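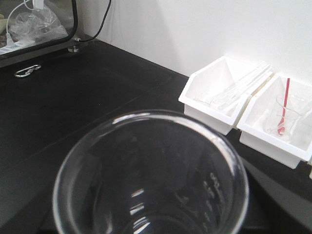
Wasgate Teaching Laboratories - Wet Bench Support
Bench Guide, Section 4: Large beakers

4.1 What this section covers

Use this section when you take out, fill, empty, wash or put away any of the large glass beakers kept for the black benches. Small beakers and flasks are in Section 5. Plastic jugs are not covered.

The graduations are printed in white on the outside of the glass. Read them from the outside, with the printed side facing you. Seen through the far wall they are reversed and the curve of the glass distorts them.

4.2 Before you start

1. Clear a space on the bench wide enough to set the beaker down without reaching over anything else. Keep it away from the front edge and off any seam in the bench top.

2. Wipe the space with a damp cloth and dry it. Clear liquids are hard to see on the black surface. Look across it from a low angle and check for shine.

3. Move power strips and loose cables out of the area. If a cable has to stay, run it along the wall.

4. Hold the beaker up to the light and turn it once all the way around. Look at the rim, the spout and the base. Bright streaks that move as you turn the glass are reflections. A line that stays in one place is a scratch or a crack.

CAUTION: Do not use a beaker with a chip in the rim or a crack anywhere. Put it in the broken glass bin and write it in the Samberg log.

4.3 Filling

1. Set the beaker down first, then fill it. Do not fill it in your hands.

2. Turn it so the graduations face you.

3. Pour down the inside wall. Stop a little below the line you need.

4. Bend down until your eye is level with the liquid and read the bottom of the curve. Add the rest with a dropper.

Note: The markings on a beaker are a guide only. If the procedure calls for an exact volume, measure 100 mL or less in a cylinder and pour it across.

Note: Do not put liquids above 63 °C into a beaker that has just been rinsed in cold water. Let it stand on the bench for 2 minutes first.

4.4 Carrying

1. Lift with both hands, one around the side and one under the base. Never lift by the rim or the spout.

2. Carry an empty beaker the same way as a full one.

3. For anything further than the next bench, use the Longo cart and put a mat under the glass.

CAUTION: Wet gloves slip on glass. Change them before you lift.

4.5 Washing and putting away

1. Empty the beaker into the container named in your procedure. Only plain water and buffer go down the sink.

2. Rinse twice with tap water, wash with Somex detergent and a soft brush, then rinse once with purified water. Do not scrub the printed side - the white ink wears off.

3. Stand it upside down on the rack until dry. If you use the drying cabinet, set it to 35 °C and leave the door closed.

4. Return it to the lower shelf, open end up, with a gap between it and the next one. Large beakers are not to be stacked.

Plastic bags and packing from new glassware go in the recycling by the door. Keep one clean bag for each beaker going into long storage.

Section last revised 30 November 2022. Section 5 starts on the next page.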